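Wevus Opens the Lombardi Kitchen, a Full-Size Place for Families to Practice the Everyday Jobs

Double sink, big curved island and a basinful of play vegetables at the heart of new weekend sessions for children and the grown-ups who cook with them

FOR IMMEDIATE RELEASE
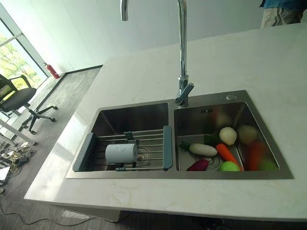

PREKACH, Sun 18 November – Wevus, the family kitchen workshop that has been teaching people of all ages to cook, wash up and put away in Prekach for longer than most of its regulars care to admit, today opened the doors of the Lombardi Kitchen, a brand-new teaching room on the ground floor of the old Lombardi bakery building. The room was put together over the summer and fall, after work began in June, and it is meant to feel as much as possible like the kitchen at somebody's house (somebody with a good deal of counter space, it has to be said!).

The center of the room is a large island with a white marble-look top, faintly veined in gray and beige, and a front edge that curves so that a small crowd can gather along it without everyone fighting for the same corner. A brushed stainless steel sink with two deep basins is set into it, with one tall chrome gooseneck faucet standing between them. Wevus teachers asked for the double sink early on and they held out for it, even when the plumbing quote came back and there was a fairly long silence in the office.

"We spent two years talking about this room, and I would guess that half of that talk was about the sink," said Adelmo Bassi, who leads the family program at Wevus. "People imagine that a cooking class happens at the stove. Ours mostly happens at the sink, with sleeves pushed up, and with a five-year-old explaining to her grandfather how a carrot ought to be scrubbed. I wanted a sink where the two of them could stand next to each other and each have a side."

Families who come to the first sessions will find that a lot of the produce is of the toy kind. There is an orange carrot, a long white radish with its little sprig of leaves, a round white turnip-like fellow and a good handful of leafy tops, and they have already been through a great many washings in the hands of the children who tried out the course before opening day. Using play vegetables at the start lets the youngest ones go through the whole routine as many times as they please – into the basin, under the faucet, out to drain, onto the towel – and then do it all over again from the beginning, which they nearly always want to. Real vegetables join in from the third session, along with a soup.

Over one of the basins sits an expandable rack of stainless steel rods with gray end pieces, the sort that can be pulled out to fit the width of the sink and taken away again when the washing is done. It has become a great favorite with the parents. Several of them have asked where to get one, and the front desk now keeps a sheet with the measurements.

The course itself is called Naro, after the neighborhood where Wevus held its very first classes, in a borrowed church kitchen with a single basin and one working drawer. Naro runs over six weekends and covers the plain, useful things: washing and draining produce, wiping down a counter so that it is really clean at the back as well, setting out cups and plates, putting leftovers away in something with a lid, and finding a home for every item that comes out of the dishwasher.

Before settling on the plan, Wevus sent a questionnaire to the 566 households on its mailing list and heard back from 353 of them, a number that pleased and surprised everyone in the building. Many of the replies ran to a second page. Parents wrote that their children were happy to stir and to lick the spoon but tended to melt away when it was time for the washing up, and quite a few confessed that the same could be said of other members of the family. The subject that came up most often in the replies was the hour after the meal, and so that hour now takes up the whole of the fourth weekend.

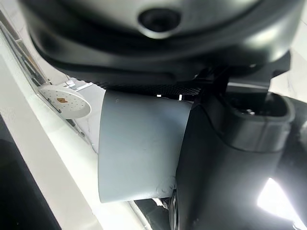 That fourth weekend also includes a sit-down drink and snack for everyone once the counters have been wiped, partly as a thank-you and partly because, as any teacher will tell you, it makes a fresh round of cups to look after. Children are invited to carry, to pour for one another and to decide as a group where the used things should go. It can take a while. The timetable has been written with plenty of slack in it, and families are kindly asked not to book anything too soon afterward.

"My daughter did the trial course and now she inspects our sink at home every evening," said Gordon Leclerc, a parent from the north side of Prekach who took part in the trial in the fall. "She has opinions about the sponge. She has opinions about where the paper towel is kept. I came along expecting to stand at the back with my coat on, and by the second weekend I was the one being told that I hadn't rinsed the radish properly. I enjoyed it more than I can say, and we do all seem to be in the kitchen together a good bit more than we were."

There are 40 family places in the first round. A family place covers one child between the ages of four and ten and one grown-up, who can be a parent, a grandparent, an aunt, a neighbor or anybody else the child would like to bring. Brothers and sisters are welcome to share a place when they are close in age. Aprons and towels are provided, and step stools are kept by the door for anyone who needs a bit of extra height at the island. Please wear shoes that don't mind getting splashed.

Booking is open now at the Wevus front desk, in person or by telephone, during the usual hours. Families who answered the questionnaire will have first choice of weekends, and a waiting list will be kept for the next round. A morning session for adults on their own, which a surprising number of people asked for in the margins of the questionnaire, is being planned.

About Wevus
Wevus is a family kitchen workshop based in Prekach. It offers classes in cooking, cleaning up and kitchen organization for children and adults, and lends its rooms to neighborhood groups on weekday evenings.

Press contact
Adelmo Bassi, Family Program, Wevus
The Lombardi Kitchen, Prekach
Visits for local press can be arranged on request through the front desk.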